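Laundry sorting notes, work clothes edition. I wash and fold for a four-person household in which two people ride to work in the dark. The dark kit is the hard part. Thread.

1/ The problem is identification. Six black items come off the line and at arm's length they are the same item. Black pants, black shell, black overpants, black liner. All matte, all slippery, all folded over on themselves.

2/ Old method was to shake each one out until it had legs or sleeves. Works fine. Takes forever, and the shell's zipper pull has caught me on the knuckle more than once.

3/ Current method: look for reflective strips first. Waistbands and collars get buried in the bundle. A light gray stripe usually shows somewhere, even when the rest is a heap.

4/ Work on a pale surface. I used to sort on the dark brown couch and lost a black glove in it for most of April. Now everything goes on the bed, on top of whatever light blanket is there. Contrast does half the job.
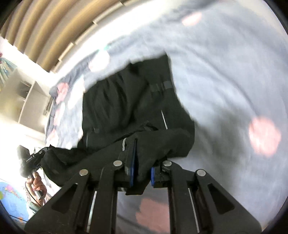

5/ Pick up by a doubled section of fabric; close to the reflective trim is fine. A single layer of this stuff slides out of your grip. A folded one doesn't.

6/ Once you have it up, let it hang for a few seconds. The heavy end drops. On a jacket that is normally the hem with the pockets, on pants it is the waist. Then lay it down in that orientation and leave it there.

7/ Mayu Shibata asked whether the strips survive folding. Depends on how they're attached. Sewn tape tolerates a fold. Heat-bonded tape cracks along the crease after enough cycles. I lost a full cuff stripe on an old Clellum pair this way.

8/ So: fold parallel to the tape where possible. Where it isn't, roll. Never a sharp crease across bonded tape, and nothing heavy on top of it in the drawer.

9/ Folding sequence for a jacket. Zip closed to the top. Face down. Sleeves in, straight, along the side seams. Bottom third up, top third over. Straps and tabs fastened before you start or they snag the lining.

10/ Folding sequence for overpants. Close the fly and any ankle tabs. One leg on the other, inseams matched. Fold at the knee unless there's bonded tape at the knee, in which case roll from the waist down.

11/ Hook-and-loop needs its own post. Open hook tape in a wash load will chew a fleece liner. It will also collect every hair in the drum. Close it before washing, check it again before folding. An old toothbrush clears the lint.

12/ Washing, briefly. Inside out, cold, liquid detergent, low spin. No fabric softener – it leaves a film on the outer fabric and water stops beading. Follow the care label over me if they disagree.

13/ Iqra Kakakhel wants to know about tumble drying. My label says no, so I don't. Line, indoors, inside out until the lining is dry, then flipped. In winter it takes overnight and part of the next day.

14/ Storage. I bought a Nudholm drawer divider, 39 cm deep, and it takes two folded jackets side by side with the collars toward the back. Three if you lean on them. I don't recommend leaning on them.

15/ Overpants go in the drawer below, rolled, on end. You can read them from the top: the roll with the stripe showing is the winter pair, the plain roll is the summer pair.

16/ King-fai Hung suggested colored thread on the care label, one color per person. Done this week. Red for the tall one, yellow for the other one. It takes five minutes per garment and settles most disputes about sizes.

17/ Don't use iron-on name labels on the outer fabric. I tried one inside a Pinura shell and the heat left a shiny rectangle that went through to the front. It has not faded.

18/ Correction to 12: Nawal Benmoussa points out that powder is fine if it's fully dissolved first. Agreed. I find white residue in the seams when I skip that step, so I stopped buying powder.

19/ Open question. Does anyone have a good way to fold a jacket with a stiff back protector in it? Taking it out each time is tedious. Leaving it in gives you something shaped like a cafeteria tray, and it won't go in the drawer.

20/ For now it hangs on the hook behind the bedroom door. Wide hanger, zipped halfway. Will add to this when the second divider arrives.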